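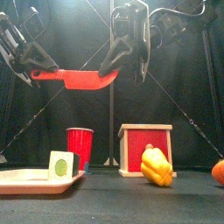
Fig. 1. Two grippers holding a toy knife between them, one near the base of the blade and one near the tip.

Week 2 – Automation and the people already there

Our case this week is Brellomdale, a kitting shop with 40 employees. Packing small mixed orders was hand work until Ernard, the parent firm, brought in two-armed stations. Read the Carroll chapter before Wednesday.

Start with what the job was. A packer picked up an item, turned it, passed it from one hand to the other and set it in the box. None of this was written in the job description. When the stations came in, each of those moves had to be named and shown many times over, and the packers were the ones who knew them.
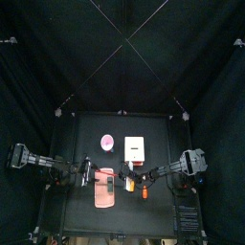 So the work changed in kind. Of the 18 packers, 2 moved to running the stations full time. The others still pack, but they also clear stopped jobs and sort out items the arms can't grip. Clive Pilkington, the shift lead, told us the pay grades stayed the same for months after the duties had changed – keep that in mind when we get to the Rarkton contract.

For discussion:
Who should be paid for teaching a machine a task?
Which parts of your own job have never been written down?
Is clearing a stopped job skilled work? Bring one argument for each side.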